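Stunon Robotics Workshop
Unit 4 handout: Planning a kitchen task

Welcome back, everybody, and thank you for the lab write-ups, which I read over a very large cup of coffee and enjoyed more than I expected to. Before we start on the Sisay project I'd like us to slow down a little and talk about what makes a task a task. When you tell a friend to put the lid on the pot, your friend fills in a hundred little steps without thinking (where is the pot, which way up is the lid, is something in the way?). An arm fills in none of them, so this unit is mostly about learning to write those steps down.

Your team will get one kitchen task from the Cirum list and 20 practice runs at the table. Please plan on paper first! Write where every object starts, where it should finish, and what the gripper must be doing at each point in between. Use the taped squares as your map, and call them by row and column so that your partner at the pendant and your partner at the table are talking about the same spot.

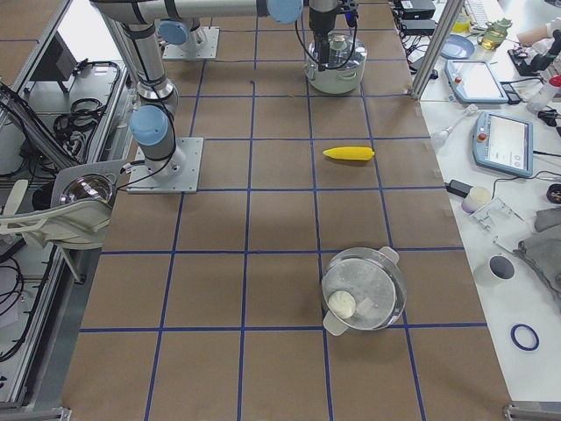

Moving the lid and moving the bun should be two separate plans, one student wrote on the class page, since a grip that's fine on a lid could flatten a bun. I agree completely, and I'd go a step further: give each object its own grip setting and its own approach height, and write both at the top of your plan. Toy food is forgiving, and steamed buns are much less so.

A word on speed, and I know I say this every term. The speed limit for this unit is 400 in the Brekix settings menu, and it stays there even when your run is going beautifully. Keep one hand near the red button, keep the other out of the taped area while an arm is moving, and say "moving" out loud before you press start.

For next time
Read the chapter on grasp points, through the worked problem on pot lids.
Bring one written plan per team, with a sketch of the grid.
Log every run, good or bad, in the shared notebook under your team's name.

Lab is open until 6 p.m. if you'd like extra time at the table.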